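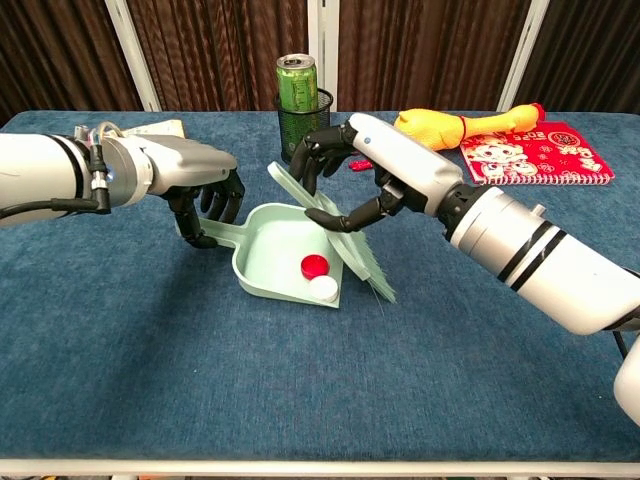

4. Where Things Get Left

Our survey of shared kitchens in Fostendale asked 104 households a simple question: where does the mayonnaise live? Most named a shelf in the refrigerator, and did so with some confidence. The diaries they kept for us over the next 16 days tell a looser story. Of the 3595 entries that mention a condiment, 1274 place it on a table, a counter or a windowsill, and one places it in a bathtub. We did not follow up on the bathtub.

Earlier work on the Karagiannis scale treats an object left out as a task somebody forgot. We find this hard to square with the diaries. Many respondents knew exactly where the bottle was and had stepped around it for days. One wrote that it was "out for lunch," an entry repeated without change until the following week. We call such objects parked. A parked object has an owner and a planned next use, and often a growing number of neighbors.

The neighbors matter. Once one item is parked, others tend to join it, usually along the side of the table farthest from where people sit. Respondents rarely described this as a mess. The usual word was "row," and two households in Fekell defended theirs in writing - at length, and on the back of the form. Figure 3 gives the kind of layout we mean.

Figure 3. Objects in a row along the far half of a table. The squeeze bottle of mayonnaise at left lies on its side, a position we code as "resting."
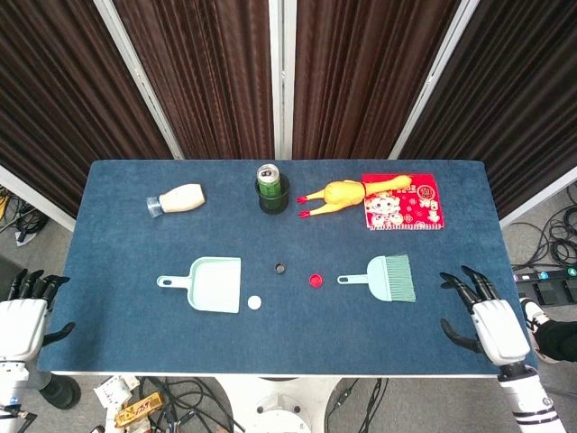 4.1 Cleaning Around the Row

Sweeping and wiping were logged separately from putting away, and the two turn out to have little to do with each other. Households in the Plaltinell apartments wiped their tables daily and moved parked objects about twice a month. The cloth went around. Asked why, most said that the row was "not in the way," including those whose dinner plates no longer fit.

Last updated: August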